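Clerketti Document Services, Prellamville office
Joint Working Group on Automation - minutes of the July meeting

Present: Gil-soo Seok (chair), operations manager, records supervisor, two staff representatives (day shift), one staff representative (evening shift), health and safety adviser, training lead
Apologies: payroll
Meeting opened at 14:00.

1. Minutes of the previous meeting

Agreed with one correction. Under item 4, "all folder work" should read "all flat folder work". Bound files were never part of the proposal.

Matters arising: the request for a second set of trolleys has gone to purchasing and remains open. The evening shift rota was reissued with the corrected break times.

2. Progress of the folder handling project

The operations manager reported. The Nakpan project covers the picking up, turning and placing of single sheets and folders ahead of scanning. Staff record the movements by hand with the gripper tools, and the recordings are used to train the arms that will be installed at the Haden site. No arm is to be installed at Prellamville in this phase.

The target for the phase is 3,283 accepted recordings. The total at the close of the last reporting period was 1,666. A further 228 were rejected at checking and do not count towards the total. The main grounds for rejection were the tool being moved too fast at the start of a pick, and two sheets being lifted together.

The day shift representatives asked whether rejected recordings are held against the person who made them. The chair stated that they are not. Rejections are reported by task and by tool, with no names attached. The representatives asked for this to be put in writing to all staff.

Action: chair to issue a note to all staff on the use of rejection figures.

3. Work at the recording table

The records supervisor described the present set-up. Recording is done at the black marble-patterned table outside the glass-partitioned room. Sheets and folders are laid flat on the table and the tool is brought to them in line with the gap in the pad. The marker on the finger must stay in view of the camera through the whole pick.

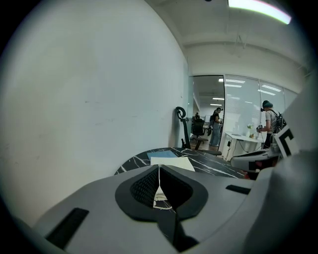 4. Changes to duties

4.1 Job descriptions. The records assistant job description makes no mention of recording work. The staff side holds that this is a new duty and should be written in, with a grade review. The operations manager's position is that it falls under "other preparation tasks" for the length of the project. Not agreed. The chair will take the wording to the regional office and bring back a reply.

4.2 Share of the working day. No person is to spend more than half a shift on recording. The evening shift representative reported that this has been exceeded when a colleague is on leave. The operations manager accepted this. Where cover is not available, the recording session is to be cancelled and the day's figure left short.

4.3 Preparation work. Staple removal, unfolding and the repair of torn sheets remain with staff and are outside the project. The records supervisor noted that these tasks now take up a larger part of the day for those not recording, and that they are the least liked part of the job. The staff side asked for rotation between preparation, recording and indexing. Agreed in principle. A draft rota will be tried on the day shift first.

4.4 Posts. The staff side asked for the position on posts once the Haden arms are running. The chair repeated the statement given at the start of the project: no compulsory redundancies during the phase. The staff side noted that the statement does not cover the period after the phase ends and asked for it to be extended. The chair has no authority to extend it and will refer the request upwards. The staff side asked that their dissatisfaction with this answer be recorded.

Action: chair to refer 4.1 and 4.4 to the regional office.
Action: records supervisor to draft rota under 4.3.

5. Health and safety

The adviser has carried out an assessment of the hand tools. The weight is acceptable for short periods. The concern is the grip, which is held partly closed between picks and loads the thumb and wrist. Two members of staff have reported soreness. Both have been moved to indexing for the time being with no change to pay.

The adviser recommended a limit of 50 minutes' recording followed by a break or a change of task. The operations manager asked whether this could be averaged over the shift. The adviser said it could not. The limit was adopted and applies to both shifts from the next rota.

The table height was also discussed. It suits most staff when standing but is too low for the tallest. Risers will be priced.

Action: adviser to circulate the assessment.
Action: operations manager to price table risers.

6. Recording and privacy

The cameras on the tools have a wide view and take in the office beyond the table as well as the work on it. The evening shift representative said that colleagues who have not agreed to take part are uneasy about appearing in the background.

The chair confirmed that recordings are used for training the arms only and may not be used for attendance, conduct or performance. The staff side asked for three further points: that faces be blurred before any recording leaves the building, that a sign be put up when recording is in progress, and that the keeping period be stated. The first two were agreed. On the third, the operations manager will find out what the present period is - the project plan gives none.

Moving the table to face the wall was suggested. To be tried, subject to the lighting being good enough for the markers to be read.

Action: operations manager to arrange blurring and signs, and to report on the keeping period.

7. Training

The training lead reported that all day shift staff who use the tools have completed the short course. Two evening shift staff have not and should not record until they have. The course will now include the grip advice from item 5.

Three places are on offer for the arm operator course at Haden. The staff side asked that these be advertised openly, with travel paid and the time treated as working time. Agreed. Closing date to be set once the course dates are known.

Action: training lead to advertise the places.

8. Any other business

The spare batteries are being left off charge at the end of the evening shift. The records supervisor will put a checklist by the charger.

The kettle in the staff room was raised again and referred to facilities.

Meeting closed at 15:35. Next meeting to be arranged after the regional office has replied on items 4.1 and 4.4.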